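Na casa de Sadia Butt a caixa de papelão nunca vai direto para o lixo. Fica encostada atrás da porta da lavanderia até alguém achar um uso para ela, e quase sempre é o filho mais novo quem acha. Garagem, forno de padaria, hospital de bichos. Em julho, com as crianças em férias e chuva na maior parte das tardes, a pilha atrás da porta acabou em nove dias.

O jogo que mais durou foi também o mais simples: um gol de mesa. Uma caixa aberta na frente, uma folha de papel pendurada no fundo, uma bolinha de pano. Joga-se sentado, empurrando a bola com os dedos, ou de pé, a um passo da mesa, lançando por baixo. A bola que toca o papel vale ponto.

"Eu tinha comprado dois jogos de tabuleiro para as férias", diz Sadia. "Um deles ainda está com o plástico."

Ela é professora de artes e coordena, com a colega Nighat Swati, uma oficina de brinquedos de papelão no espaço Trasasus, que funciona nos fundos de uma papelaria de bairro. A oficina começou com pais de alunos e hoje recebe também avós, babás e alguns adolescentes que vão pela cola quente. O gol de mesa é o primeiro projeto do curso. Leva 40 minutos, contando a secagem, e só pede estilete na mão de um adulto.

## A escolha da caixa

O papelão ondulado comum serve. Nighat recomenda que se olhe a lateral cortada da chapa antes de começar: as ondas devem estar inteiras, sem trechos amassados, e precisam correr de baixo para cima nas paredes. Com as ondas deitadas, a parede cede na primeira cotovelada.

O tamanho depende da bola. Para as bolinhas de malabarismo que a oficina usa, ela corta caixas que, deitadas, ocupam mais ou menos a metade da largura de uma mesa de cozinha pequena. Menor do que isso o jogo fica difícil para crianças de quatro ou cinco anos. Maior, fica sem graça para as outras.

Caixa que guardou produto de limpeza ou comida gordurosa não entra. O cheiro permanece, e a gordura não deixa a cola pegar.

## O corte

Retira-se a face da frente inteira e, na maioria dos casos, também a de trás. Sobram o teto e as duas paredes laterais, como um túnel curto. Quem quiser pode manter o fundo, mas Sadia prefere tirar. A folha pendurada se mexe quando a bola bate, e com isso acabam as discussões sobre se entrou ou não.

O corte é feito em três passadas leves, com régua de metal. Na primeira passa-se pelo papel de fora, na segunda pelas ondas, na terceira pelo papel de dentro. Mudassar Orakzai, marceneiro aposentado e aluno da segunda turma, fazia tudo numa passada só e estragou duas caixas antes de aceitar a regra.

"Madeira avisa quando vai lascar", diz ele. "Papelão rasga e pronto."

As bordas cortadas podem receber fita de papel. É um acabamento opcional, mas evita que as crianças menores vão descascando as camadas durante o jogo, coisa que fazem sem perceber.

## O papel do fundo

Uma folha branca de sulfite basta. Vai presa só pela parte de cima, com dois pedaços de fita, e fica solta embaixo. Se for presa pelos quatro cantos, rasga no primeiro lançamento forte.

Sadia gosta da folha lisa. Nas turmas de crianças maiores, o papel vira alvo, com círculos e valores. Mehwish Hayat, que tem gêmeas de oito anos e fez a oficina no ano passado, desenha um goleiro diferente por semana. Já houve um polvo, uma avó de óculos e um gato com 80 dedos, que deram trabalho a tarde inteira.

A troca da folha é a única manutenção. Um pacote de 200 folhas dura mais do que qualquer caixa.

## A base

Sem peso embaixo, o gol anda para trás a cada bola. Há quem cole a caixa numa tábua de corte velha e há quem ponha um punhado de arroz num saquinho de cada lado. A solução que Nighat adota em casa é apoiar as paredes numa base preta e rasa, que segura o conjunto no lugar e esconde o corte de baixo, sempre o mais torto.

O importante é que a base não forme um degrau alto na entrada. Uma bola de pano empurrada com o dedo não sobe quase nada. Se a borda for um obstáculo, o jeito é jogar só por lançamento, com a bola passando por cima.

## A bola

Bola de borracha pula demais e vai parar embaixo da geladeira. Bola de pingue-pongue foge da mesa com um sopro. A de gomos de tecido, do tipo que se usa para malabarismo, para onde cai, e isso muda o jogo: dá para combinar que o próximo jogador começa do ponto em que ela ficou.

Tahira Abbasi costura as da oficina. Usa retalhos de duas cores, alternados, e enche com painço, que é mais miúdo do que o feijão e se acomoda melhor na costura. Quem não costura compra pronta. As de vermelho e preto são as preferidas das crianças, segundo ela, por motivos que nenhuma soube explicar.

Para quem quiser fazer em casa, Tahira dá duas indicações. A primeira é usar linha de poliéster, em ponto pequeno. A segunda é não encher até o fim. Uma bola cheia demais fica dura e rola como qualquer outra.

## Onde jogar

A mesa da cozinha acaba sendo o campo oficial, mesmo nas casas em que há outra maior na sala. É onde o adulto está. O gol divide espaço com o que já mora ali, e o chá não precisa esperar o fim da partida, embora a chaleira só deva ficar na mesa se estiver fria e fora da tomada. 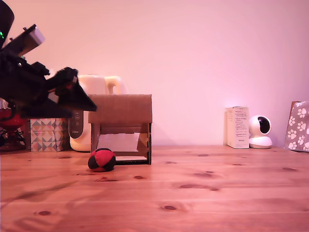
## As regras, ou a falta delas

A versão da oficina cabe em poucas linhas. Cada jogador tem cinco bolas por rodada. Bola que toca o papel vale dois pontos. Bola que para dentro do túnel sem tocar o papel vale um. Bola que derruba a caixa vale zero e obriga o jogador a arrumá-la.

Em casa, cada família muda alguma coisa. Na de Mehwish vale jogar com a mão trocada, por ponto dobrado. Na de Mudassar, o neto exigiu juiz, e o juiz é sempre o neto. Sadia proibiu apenas uma variação, a do lançamento de costas, depois de uma xícara.

Para crianças muito pequenas, o melhor é esquecer o placar. Elas gostam de pôr a bola na boca do túnel, empurrar e dar a volta na mesa para ver se saiu do outro lado. Podem ficar nisso por um bom tempo.

## Quanto dura

Um gol bem cortado aguenta as férias. O ponto fraco é a dobra entre o teto e as paredes, que vai abrindo com o uso. Uma tira de papelão colada por dentro, em ângulo, resolve por mais algumas semanas. Quando as paredes amolecem, Nighat desmonta tudo, aproveita as partes firmes para o projeto seguinte, um labirinto de bolinha de gude, e manda o resto para a reciclagem, sem a fita.

A próxima turma do Trasasus começa em agosto, sempre no fim da tarde. A papelaria fornece cola e régua. Cada participante leva a própria caixa.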